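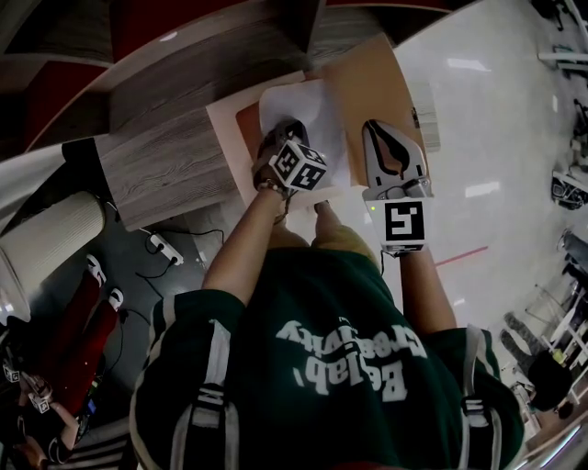

Zilevura Department of Applied Automation - News

Sorting, stacking and folding are among the jobs people do without thinking, and they are still some of the hardest to pass on to a machine. A group in the department has spent the months since February recording people doing that kind of work with hand-held grippers, and it has now finished the first part of its collection.

The project, called Galier, closed its first round with 2471 recorded demonstrations. The recordings will be used to train a two-armed robot to handle cardboard boxes and the soft or flat things that get put in and on them.

In a Galier session the person doing the task holds one gripper in each hand and works through it at a normal pace. The grippers carry cubes printed with black-and-white square markers, which let the software work out where each hand is and how it is turned. Cameras on the tools record what the fingers are closing on. No robot has to be present, so a session can be held wherever there is floor space and a box.

"We started with remote control, and we still use it for some tasks," said Lenni Juntunen, who leads the project. "But an operator at a control desk is slow, and you can hear them getting tired. With the grippers in your own hands you learn the feel of it in one morning."

Remote control demonstrations took much longer to collect. In a comparison the group ran in the spring, an operator needed 3 hours to record 100 usable attempts at closing a box by remote control. The same number was recorded with hand-held grippers before lunch, with a break in the middle.

The material is not all clean. Of the demonstrations recorded so far, 261 were set aside and will not be used in the first training run. Most were dropped when a marker was hidden from the cameras for too long - usually when one hand passed behind the other or reached deep into a box. A smaller number were stopped by the person doing the task. 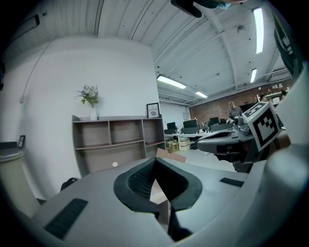 Cardboard has caused its own problems. A flap bends a little differently each time it is handled, and after enough sessions a box gets soft along the folds and stops behaving like a new one. The group now swaps boxes more often and writes down which one was used in each recording. Thin items such as sheets of paper and pieces of cloth are also hard, as a gripper finger tends to push them along before it gets hold of them.

Orvokki Vuorinen, who runs the recording sessions, said new participants often move too carefully at first.

"They think they have to act like a robot," Vuorinen said. "I ask them to do it the way they would at home. If they miss and have to try again, we keep that. The robot is going to miss too."

Participants do a short practice before anything is saved. Sessions are recorded in ordinary rooms with the furniture left where it is, so that the robot does not learn to expect one particular background.

The recordings are now being checked and labeled by Bennani, the project's software partner. Training is due to begin once that work is finished, and the first trials on the two-armed robot will be held at the Itirlow test hall. The department has not set a date for them.

Staff and students who would like to take part in the second round can sign up at the department office. No experience with robots is needed. Participants should be able to stand and bend for short periods and should leave loose sleeves and large rings at home.

Published July 27, 2021

3 comments
Share this story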